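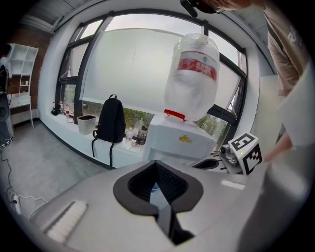
Who changes the water jug when it runs out?
Whoever finds it empty, using a full jug from the storeroom, and that person then notes the change on the sheet inside the storeroom door.

Camside Shared Workroom
Minutes of the users' meeting, December 29, 2020

1. Minutes of the last meeting
Accepted with one correction. The electrician's bill was paid by Sikder, not Tanau.

2. Water
The question at the top of these minutes was sent in before the meeting and the answer was agreed without a vote. The supplier has asked for empties to be returned with their caps. Deposit owed to us on returned jugs is $200. Ulluvix will chase this. The dispenser stays by the window. A request to move it closer to the door was turned down, as the outlet there is already in use.

3. Windowsill
Bags, jars and bottles keep being left on the sill. Agreed that bags go in the shelving unit by the brick wall. Drinks bottles go home at the end of the day. The planter may stay. Anything still on the sill on Friday night goes in the lost property box and is kept for 2 weeks.

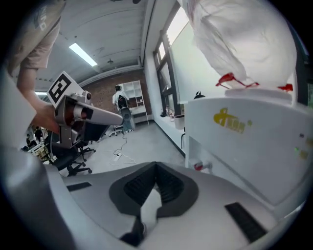 Workroom, window side, with the shelving at the far end.

4. Cables and chairs
Power strip cables are not to be left across the floor. Tanau will buy cable covers and bring the receipt to the next meeting. Chairs go back under the desks at closing. One member asked for 3 more chairs. Held over until the budget is known.

5. Blinds
Blinds to be raised by the last person out. Sikder reported that one cord is stiff and will oil it.

6. Any other business
Desks need clearing before the cleaners come. Camside to put up a notice.

Next meeting in February, same room. Date to be sent by email.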